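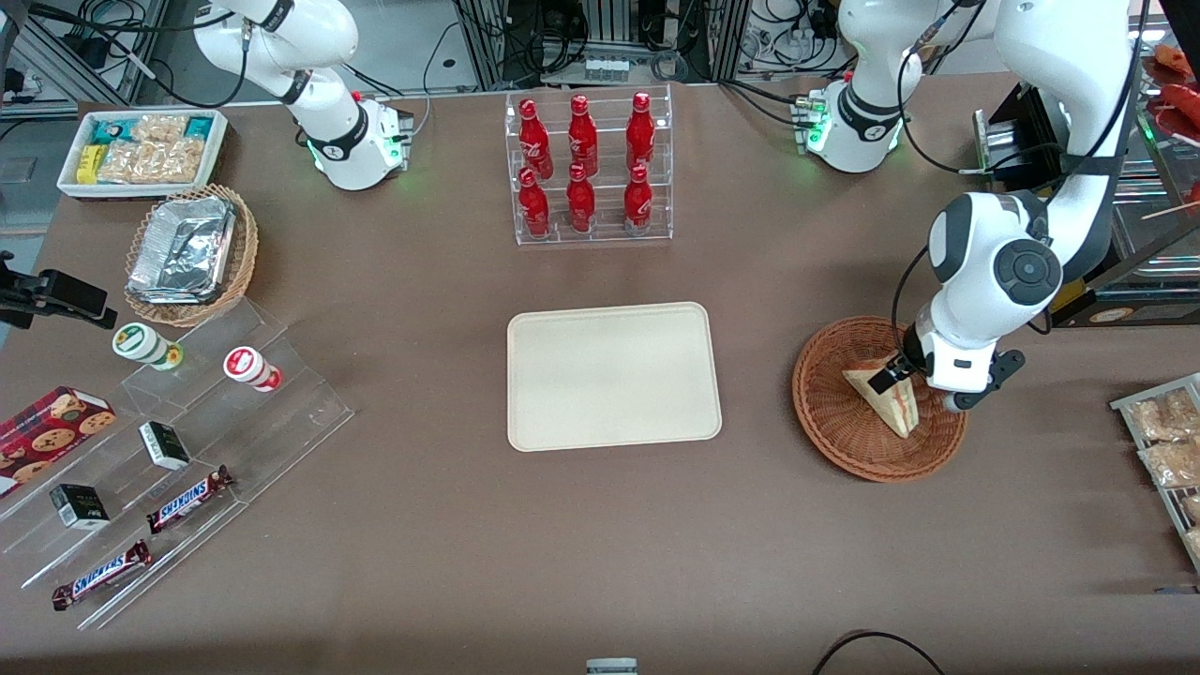

Prasanna Munasinghe parle du grignotage comme d'autres parlent d'opéra. Dans sa cuisine de Skorkbridge, elle a déjà ouvert trois paquets avant que j'aie posé mon manteau. « Goûtez, et surtout écoutez ! Le bruit, c'est la moitié du goût. »

Elle tient depuis 9 ans un carnet des en-cas qu'elle rapporte de ses voyages : 600 fiches, toutes à la main, avec une note pour le sel, une pour le croquant et une troisième, mystérieuse, qu'elle appelle « l'envie d'y revenir ». Son enfance y tient une belle place, avec les pois chiches frits achetés à la gare, dans un cornet de papier journal (« un cahier d'écolier, parfois, je lisais les dictées en mangeant »).

Et aujourd'hui ? Elle s'emballe pour Jernen, une petite ville où l'on sale encore les graines de courge au four à pain. « J'ai fait 60 kilomètres à vélo pour un sachet. Je l'ai fini avant le retour, évidemment. » Le sucré l'émeut moins, sauf le gingembre confit, qu'elle défend avec une ferveur contagieuse.

Son conseil aux débutants : manger lentement les trois premières bouchées. « Après, faites comme tout le monde. »

Commentaires (3)

Min
Les graines de courge !!! Ma grand-mère les faisait pareil.

Alon
Et le carnet, il sera publié un jour ?

Min
@Alon j'espère, je l'achète tout de suite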